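Felletix Hand Gripper: Set-up and Operating Guide
Clurkness, Larklow operations

Section 4. Recording table work

4.1 Scope

This section applies to staff who record table work with the Felletix hand gripper for use by the Bárány sorting arms. It covers a recording session from start to finish, the handling of soft wrapped goods, and the changes to working arrangements that came in with the arms. Charging and storage are in Section 3. Faults and error codes are in Section 6.

Two roles are named in this section. The operator holds the grippers and carries out the task. The reviewer checks the recordings and decides which are passed on for training the arms. One person may hold both roles in the same week but must not review their own recordings.

4.2 Before the session

1. Read the task card in full. The card lists the goods, the order of moves and the finishing position.

2. Check that the table is stable and that its near edge can be reached without leaning. The set height is 900 mm. If the table cannot be adjusted, record its height on the card.

3. Inspect the finger pads. The ribs must be clean and the pads must sit flat against the fingers. Replace a pad that has lifted at either end.

4. Check the screws on the gripper arms for play. Do not tighten them during a session. A gripper with a loose joint is taken out of use and tagged.

5. Squeeze and release the handle several times with nothing between the pads. The fingers should close evenly and open fully when the handle is released.

6. Turn on both grippers and wait for a steady light on each. A flashing light means that the two clocks have not yet been matched.

7. Place the goods on the table as the card directs. Small items may lie close together unless the card says otherwise.

CAUTION: Keep fingers clear of the gap between the arms when the handle is squeezed. The linkage closes faster than the pads.

4.3 Gripping soft wrapped goods

Rolls, tissue packs and other soft goods in plastic film account for more rejected recordings than any other class. The film slides and the contents give way. The steps below replace those in the earlier edition of this guide.

1. Start the recording with the gripper at rest, fingers open, and hold still until the tone sounds.

2. Bring the gripper down in one movement. Align the pads with the narrowest part of the package where the card does not state a side.

3. Close the fingers until the package stops shifting, then stop squeezing. The package will narrow between the pads. This is acceptable provided the film does not split.

4. Lift the package clear of the other items before moving it sideways. A clearance of around 130 mm is enough for most goods. Do not drag the package over the table.
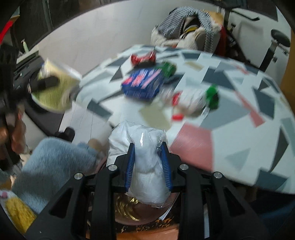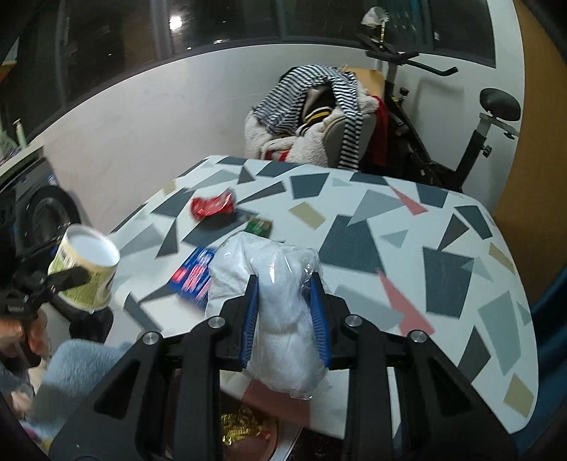

Wrapped goods held between the blue pads, above the table surface.

5. Move to the finishing position at an even pace. If a second gripper is in use, keep the two sets of arms apart while both are loaded.

6. Lower the package until it touches the surface, pause, and open the fingers fully before drawing back.

7. Stop the recording. Enter the result on the card as complete, part complete or dropped.

Note: A dropped item does not end the recording. Pick it up with the gripper and carry on. Recoveries are wanted, as the arms need to be shown what to do after a poor grip. Enter "dropped" on the card even if the item was picked up again.

Note: Loose film at the end of a package may catch between a pad and its finger. Open the fingers, free the film by hand and start a new recording.

CAUTION: Do not grip glass, opened drink containers or anything with an exposed blade. These goods remain hand work at all sites and have no task card.

4.4 Working with two grippers

1. Assign one gripper to each hand at the start and keep to it. The left and right units are not interchangeable once the clocks have been matched.

2. Where the card calls for a hand-over, bring both items over the table first. Containers held beyond the table edge are more likely to be lost if the grip slips.

3. Hold open containers by the side wall, below the rim. Paper and thin plastic tubs deform under full squeeze.

4. Rest both grippers on the table between recordings. Holding a unit in the air for long periods tires the wrist, and a tired grip shows in the recordings as small corrections.

4.5 Repeat attempts

If the same task fails 3 times in a row, stop. Mark the card "hold" and pass it to the reviewer with a short note of what went wrong. Do not alter the task to make it work. A card that several operators have held is rewritten, or the goods are returned to the hand-work list.

4.6 What changes at the sorting tables

The Bárány arms have taken over first sort on the late shift at Larklow. First sort was formerly done by hand at every table. The following arrangements now apply.

Staffing. The sorting posts on the late shift have been regraded as operator or reviewer posts. Staff who did not wish to move to either were offered hand sorting on the early shift, which continues unchanged until October.

Targets. The hourly sort rate does not apply to recording work. No rate has been set in its place. Shift leads should not compare operators by number of recordings, as tasks differ widely in length.

Breaks. Recording is done in blocks of no more than 2 hours, after which the operator moves to other duties. Several operators reported sore thumbs in the first weeks — the block length was shortened as a result. Report any numbness at once and stop using the grippers.

Knowledge of the goods. Operators with long experience at the tables often grip an item in a way that the card does not describe. Where this works better, write it on the card. The reviewer will decide whether to change the instruction for all. The name of the person who suggested the change is kept with the card.

Personal data. The cameras on the grippers face the work, but they also take in part of the room and anyone standing close by. Tell people nearby before starting. Anyone who does not wish to be recorded may ask for the recording to be deleted and does not have to give a reason. Requests go to the reviewer and are dealt with before the recordings leave the site.

Stopping the arms. Any member of staff may stop an arm. The stop is not counted against the shift, and the person who pressed it is not required to restart the arm.

4.7 Ending the session

1. Return both grippers to the cradle with the fingers open.

2. Wait for the transfer light to go out. Removing a unit early will lose the last recording.

3. Wipe the pads with a dry cloth. Do not use solvent — it hardens the pad surface and reduces grip on film.

4. Check the number of cards against the list on the cradle screen. Report a mismatch before leaving the table.

5. Sign the cards and place them in the reviewer's tray.

Note: Cards marked "hold" go on top of the tray, unsigned.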